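Week 6 notes: collecting demonstrations (the long version, since the lecture ran over)

posted 6 August 2018
2 comments 60 shares

OK so, I got through maybe half of my slides and then we spent the rest of the session arguing over the word "expert", which I loved, but it means the practical stuff got squashed. I've written it up here the way I would have said it. Read it before you book time on the arm, please.

Quick recap. We want the arm to learn a job from examples. An example, for us, is one complete go at the task with a person steering: camera pictures, joint positions, gripper opening, all stamped with the time, from the moment you press start to the moment you press stop. I'll call that an episode. Some papers say demonstration, some say trajectory, one of the readings says all three on the same page. Same thing for this course.

The learner has no idea what you meant. It gets what the camera saw and what your hand did next, and it tries to copy the link between the two. If you always stop for a second above the bread because you're nervous, it learns to stop above the bread. I did this myself with the first set I ever recorded — I had a habit of dipping the wrist a bit before closing the fingers, no reason for it at all, and the trained arm gave the same silly little bow every single time. My students that year thought I'd programmed it in as a joke.

So, on to what a good set looks like.

First, variety in the starting layout. This is where most groups lose marks. You put the bun down, you pick it up, you put it back in exactly the same spot because there's a crease in the cloth there and it feels tidy. Do that and you've taught the arm where the crease is. Move things! Turn the basket. Put the croissant in the way, then put it well out of the way. Swap which item is nearer. Do some layouts you find annoying, because the marker will certainly use one.

Second, keep the things you aren't studying the same. Don't shift the camera. If you bump it, say so in your log, and start a new batch. Don't change the cloth halfway through a batch either. You can vary the lighting if your plan says you're varying the lighting, but then vary it properly and write down how. A set where the blinds happened to be open for the last few episodes is the worst of both worlds.

Third, and people fight me on this one, keep some of your fumbles. I don't mean the ones where you drop the bun on the floor and swear (bin those). I mean the ones where you come in crooked, notice, back off a little and come in again. If every episode is perfect then the learner never sees what to do when it has drifted slightly off course, and it will drift, because small errors pile up. The recovery is the useful part. Mark it in the log with an R so we can pull those out later and compare a model trained with them to one trained without. That comparison is question 2 on the problem sheet, so you'll thank yourself.

How many? I know, I know, everybody asks. You need 60 episodes per group for the bread task. The Rorell set that we looked at in class has 3119, and you'll notice when you open it that plenty of them are near copies of each other. I would take your 60 over a random 60 out of that, if yours are well spread. Don't pad. I do look, and repeated layouts are really easy to spot when you line up the first picture from each episode.

Speaking of which, line up the first picture from each episode. It's the cheapest check there is. Studia will do it for you under the browse tab, or write your own ten-line script, I don't mind. Then do the last picture from each. If your task is "bread in the basket" then you should see bread in the basket, and where you don't, the label had better say failed.

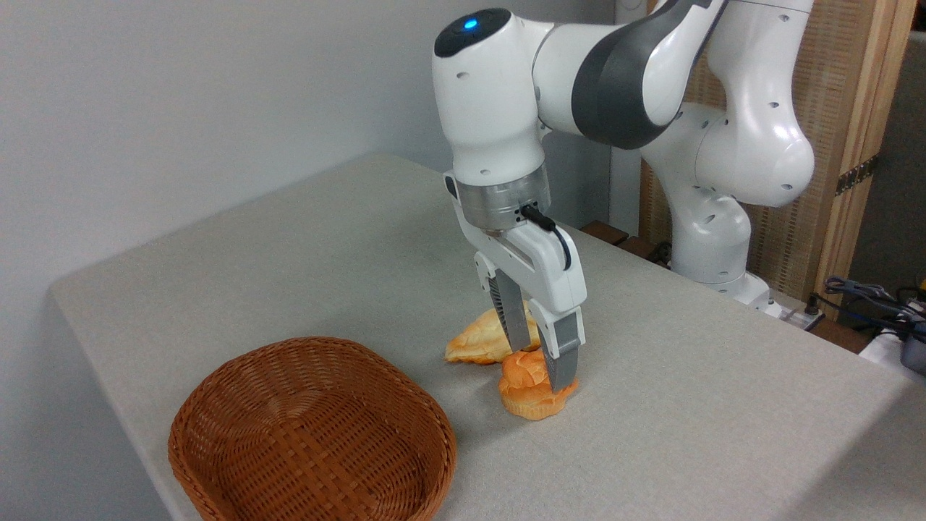

Now the grasp itself, as that's where the odd failures came from last April. A bun like ours is wide at the bottom and lumpy on top, so the fingers can land on it in several places and they'll all sort of work. That's a headache for the learner. If half of your group grabs it by the puffy bit and the other half goes low around the base, a simple model will average the two and aim for somewhere in between, which may be no good at all. Either agree on one style before you start, or record both on purpose and use the model from lecture 5 that can handle more than one answer. Both choices are fine with me. Drifting from one to the other because the steering person changed is the thing I'd like you to avoid.

Watch the neighbours, too. When two items are close together, one finger has to go down between them or behind one of them, and from the camera's side you may barely see it. If you can't tell from the recorded picture where the finger is, the model can't either. Some groups add the wrist camera for this. If you do, add it for the whole batch.

Steering: short turns. Swap after 6 episodes, even if you're enjoying yourself. Tired people get jerky, and the jerks go straight into the data. Put the initials of whoever is steering in the log.

Logging goes in the Fermont template, one line per episode, filled in right then and not at the end of the afternoon from memory. Layout number, who steered, success or fail, R if there's a recovery, anything weird. "Anything weird" is the column I read first.

For the reading, the Phùng notes, sections 2 and 6. Skip the proofs on a first pass and go back if you feel like it. Bring one question you couldn't answer from your own recordings, and bring your log, even if it's a mess.

2 comments Share this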